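We use cookies to keep you logged in and to remember your settings. Accept | Manage

Forums > Workshop Builds > Arms and Grippers > Picking up small cables from a tray

zsavchuk
27 Feb 2025

Picking up small cables from a tray, wrist camera, two-finger gripper

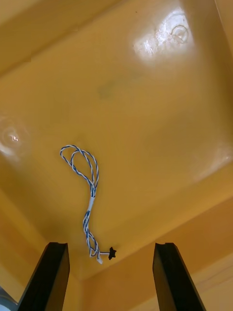 I want the arm to take one twisted pair out of the yellow tray and hold it so the white plug points away from the fingers. Later it should push the plug into a header, but I'm not there yet. The arm is the Galtden kit on my bench at home, with fingers I printed in black.

The grasp point comes from the wrist camera. I threshold out yellow, take what's left, and close on the middle of it. With a straight piece of wire this works. With a looped cable the middle of the blob lands inside the loop and the fingers close on nothing. Out of 100 tries last week I got a good hold on fewer than half. The glare also gets picked up as an object.

Has anyone done this without training a model?

ydidenko
Don't use the middle of the blob. Thin the mask down to a one pixel line, find the ends, and walk back from the plug end. Grab at a fixed distance from the plug. I use 8 mm but my connectors are small.

Fix the glare first. Everything else gets easier after that.

ekaette_a
Agree on the glare. Shiny plastic is the wrong thing to put under a camera. I sanded the floor of mine with fine paper and it went dull enough. Took ten minutes. A sheet of felt works too, but the fingers snag on it.

zsavchuk
I'd like to keep the tray as it is. I have 4 of them from Prastico and they stack in the feeder.

ekaette_a
Then sand all 4.

T_Derkach
I'd go the other way and leave the tray and the lamp alone. You have a white band on the cable, just under the loops. Look for that and close on it. It's a fixed feature and the wires are bundled there, so they can't spread when you squeeze.

ydidenko
White on glare is the worst thing you could look for. And the band is a long way from the plug. He'd have a good hold and a plug hanging loose on the end, no use for insertion.

T_Derkach
He said insertion comes later. Get it out of the tray first, lay it on a flat jig, regrasp near the plug. Two easy picks beat one hard one.

ydidenko
Two picks is twice the chances to drop it – and twice the cycle time. I don't agree, but it's his bench.

halyna_s
Small thing: the cable forks at the bottom and there's a black connector on the other lead. If you walk back from an end you need to know which end you have. Black fingers, black connector, same threshold. Mask the fingers out first, they never move in the camera view unless you open or close them.

zsavchuk
That explains some of it. I had the fingers cropped with a straight line across the bottom and it was cutting into the connector. I'll draw a proper mask for the open position.

Tried a piece of tracing paper over the lamp this evening. The big patch got weaker but it's still there. Will sand one tray and compare, then try the thinning. 3 mm foam on the fingertips is next if it still slips.

ekaette_a
Foam tears. Use silicone tape.

Filed under: grippers, wrist camera, cable handling, home builds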